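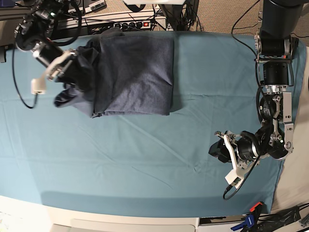 Lídia Quaresma

O "Trovolance" vai voltar às salas em setembro, e desta vez com o final que a realizadora queria. A notícia saiu ontem à noite nas redes da Narkard, eram umas onze e tal, e eu, que já estava de pijama, fiquei acordada até às tantas a ler comentários. Para quem anda por aqui há pouco tempo, explico: é o meu filme de conforto, já o vi tantas vezes que a minha irmã se recusa a estar na mesma divisão quando o ponho a dar.

Vamos aos factos, que isto é suposto ser uma notícia. A nova montagem tem 124 minutos, estreia em 47 salas e fica em cartaz durante duas semanas, com sessão à segunda-feira incluída (obrigada, que é o meu dia de folga!). A produtora diz que restaurou a imagem a partir do negativo e que voltou a misturar o som todo. Os bilhetes devem ser postos à venda ainda este mês, mas a Narkard não disse em que dia, e a página das bilheteiras continua com aquele "brevemente" que me tira do sério.

Quem viu a versão que estreou nos cinemas lembra-se de certeza da última cena: os dois irmãos na estação, o comboio a chegar, corte para preto. Bonito, sim senhora. Só que no guião havia mais, e o que havia era uma conversa inteira dentro da carruagem, filmada e depois deixada na gaveta porque o estúdio achou que o filme estava a ficar comprido. Durante anos circulou entre fãs uma página digitalizada com metade do diálogo. Eu tenho-a guardada no telemóvel, não me julguem.

A conversa da carruagem está de volta, inteirinha. Está também uma sequência no mercado que só se via, muito de raspão, no primeiro trailer, aquela em que a protagonista discute com o vendedor de chapéus. E regressam duas canções que tinham ficado de fora, uma delas cantada pelo próprio elenco na festa de casamento. Essa nunca se ouviu em lado nenhum, nem no disco da banda sonora. 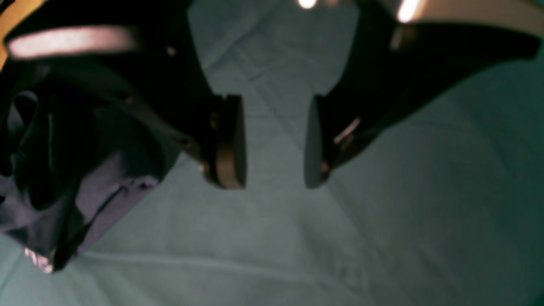 Cinema e bastidores

Com o anúncio veio um pequeno vídeo de bastidores, pouco mais do que umas imagens de arquivo coladas à pressa, mas com coisas deliciosas lá dentro. O filme foi rodado quase todo em Astmont, em 39 dias, e apanhou o outono mais chuvoso de que a equipa tem memória. A cena do telhado foi feita entre aguaceiros, com toda a gente enfiada debaixo de um toldo à espera de uma aberta. O ator principal torceu o tornozelo logo na primeira semana, a descer a escadaria da pensão, e passou o resto da rodagem a coxear entre takes. Fui rever a cena do baile com isto na cabeça e juro que se nota, ele apoia-se sempre na mesma perna!

A atriz que faz de irmã mais velha partilhou o vídeo e escreveu que ainda guarda o casaco verde da personagem, com um botão a menos. Contou também que a conversa da carruagem foi o último dia de filmagens, que havia metade da equipa a chorar atrás da câmara e que pensava que aquilo nunca ia ver a luz do dia. A publicação encheu-se logo de corações e de gente a pedir uma continuação, pedido a que ela respondeu com um emoji de comboio e mais nada. Não sei se quer dizer alguma coisa. Provavelmente não quer, mas já há teorias.

Sobre a continuação, aliás, convém ter calma. Perguntei à assessoria da Narkard e responderam-me por escrito que "neste momento o foco é a reposição". Pode ser um não, pode ser um talvez, é a resposta que dão sempre.

E para quem não tem nenhuma destas salas perto de casa? A Schmieder, que já tinha a versão antiga no catálogo, confirmou que vai receber a nova montagem depois da passagem pelos cinemas. Não adiantou datas. A versão curta mantém-se disponível na plataforma, por isso vai dar para comparar as duas, e eu já sei muito bem o que vou fazer num fim de semana de outubro.

Em Astmont, entretanto, a sessão de abertura vai ser ao ar livre, às nove da noite, no largo onde foi filmado o mercado. A entrada é livre até encherem as cadeiras. A realizadora deve lá estar e a atriz também, e do ator principal diz-se que depende das datas de um outro projeto – se ele aparecer, eu não me responsabilizo pela minha figura. Vou tentar arranjar lugar e depois conto-vos como foi.

Há só uma coisa que me deixa de pé atrás. Sempre gostei daquele corte para preto, de não saber o que os irmãos disseram um ao outro, e tenho um bocadinho de medo de que a conversa estrague a que inventei na minha cabeça. Uma amiga diz que é drama a mais para um filme que já conheço de cor. Talvez seja. Mesmo assim vou, claro, e levo lenços.

A lista completa das salas sai na próxima segunda-feira. Assim que a tiver, atualizo este texto.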